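We use cookies to remember your settings and count visits. Accept all / Manage choices

5/10/26

Up early, coffee, then two hours at the kitchen table with the bookkeeping for the shop. The drawer was off by six dollars again. I found it in the end. Two ones were folded inside a five, and the rest was my own bad subtraction. After that I read for a while about the arm setup Moser is selling, because the quote has been sitting in my inbox for a week and I said I would answer it this month.

The quote is $2,225 for one arm, bench mount included, shipping not. Two arms would be double that, and I don't see how one arm does anything with paper. The seller's page says it is suited to "light sorting and tidying." It doesn't say how fast, and it doesn't say what happens when it drops something. I wrote both questions down to send them.

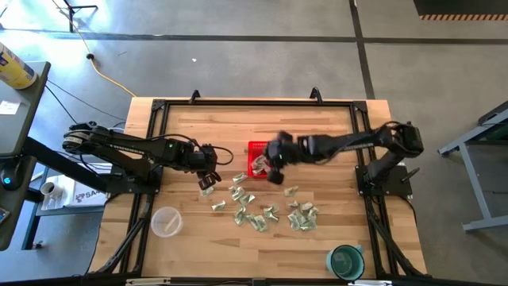

What I want is small. I want the tip jar emptied, the bills flattened and faced the same way, the counter wiped, and the mugs taken to the back. I do all of it at closing and it takes me 10 minutes if I'm not tired. Crumpled bills are the part I'd most like to give away, and they're the part I trust a machine with least. Every one is wadded differently. With one gripper down at the edge of a red mesh basket and a bill partly in it, there are still eleven more on the wood, and getting them into a basket is the easy half. Somebody has to open them up afterward. I tried doing it tonight with two pairs of kitchen tongs to see how it felt. I could pick a bill up fine. I could not unfold one without tearing a corner.

Mugs I think are closer. A mug is hard and keeps its shape. Karagiannis put in a dishwasher loader at their lunch counter last spring and I went to see it in May. It handled cups well and plates pretty well, and a person stood next to it the whole time I was there. That person could have loaded the rack.

Sorunetti has a floor machine that runs after closing. I'd buy that before an arm. Floors are flat and it doesn't need to pick anything up.

Afternoon: went to Osemley for receipt paper and a new mop head. They were out of the narrow rolls, so I took the wide ones and will have to trim them. Rain on the way back.

Did the laundry. Folded it myself, 60 towels, in front of the TV. I would pay for a machine that did towels. I've seen clips of it being done and they always look sped up.

Decision for now is no on the Moser quote. I'll send the two questions anyway and look at it again when they answer. Need to call about the back door lock in the morning, and put ones on the list for the bank.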